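Finum Bench Project
Progress report no. 3, for the Doucette small workshop grant
Prepared by Sylvie Simard, 10 March 2022

Status

The simulation stage is complete except for the items listed under Open points. The physical build is behind plan. The base plate and both shoulder mounts are finished and bolted down on the workshop bench. The left arm is assembled to the elbow. The right arm is still in parts, waiting on one bearing that arrived in the wrong bore size and went back to the supplier.

Work since the last report

The bench model was rebuilt from scratch. The old one had accumulated errors in joint offsets and could not be made to agree with the arms as drawn. The new model, called Irkell in the project files, takes its joint limits from the parts list and its link lengths from direct measurement. Collision shapes for the arms and body were simplified to keep the run time acceptable on the workshop computer. A full run takes 50 seconds, against 139 with the old model.

Two handling tasks are in use. The first is work with a tablet and its slotted wooden stand, using both arms. The second is pickup of a foil snack bag with a single gripper. The tasks were chosen because they call for different grip settings. The stand is rigid and can take a firm hold. The bag is thin and offers little to grip when approached from the wrong side.

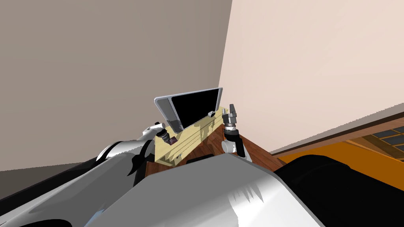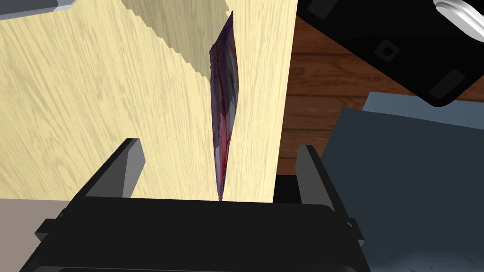
Grip force is set per object in a table and is not yet adjusted during a run. Approach speed is fixed at 30 mm per second for the last part of each move. Higher speeds were tried and dropped after the fingers overshot their closing position.

The controller now logs commanded and reached positions for every joint. The logs showed a steady lag in the wrist axes, which was traced to a filter left on from earlier tests. With the filter off, the lag is within the limit set in the project plan. The same logging code will run on the physical arms without changes.

Collision checks between the arms and the body were added after the last report. They stop a run before contact and write the joint angles to the log. Most stops so far have come from the elbow passing too close to the body shell when a target sits near the front of the bench. The reach limits have been tightened for now. Raising the shoulder mounts would be the better fix, but it would mean drilling the base plate again.

Budget

Spending in this period was $507. The largest item was the set of wrist motors, followed by bearings and cable. The return credit for the incorrect bearing has not been received and is not included. No change to the total is requested. The line for machine time in the shared workshop is underspent, and I would like approval to move the remainder to spare gripper fingers, which wear faster than planned on the test jig.

Open points

Foil is modeled as a shell with uniform stiffness. Real bags crease and hold the crease, and the model does not reproduce this well. Values from the bag task should be read as a guide to approach angle only.

Friction between the fingers and bare wood is an assumed value. A pull test on the bench is planned with the scale from the Skivberg kit.

The emergency stop is wired but has not been tested under load. The arms will not be powered together until that test is done and signed off by the workshop.

Next period

Fit the replacement bearing and assemble the right arm. Run the left arm alone through the logged wrist moves at reduced speed. Complete the friction test and update the model. The first run with both arms powered is scheduled for July, subject to the emergency stop test. The updated parts list and wiring diagram will be sent separately once the right arm is together.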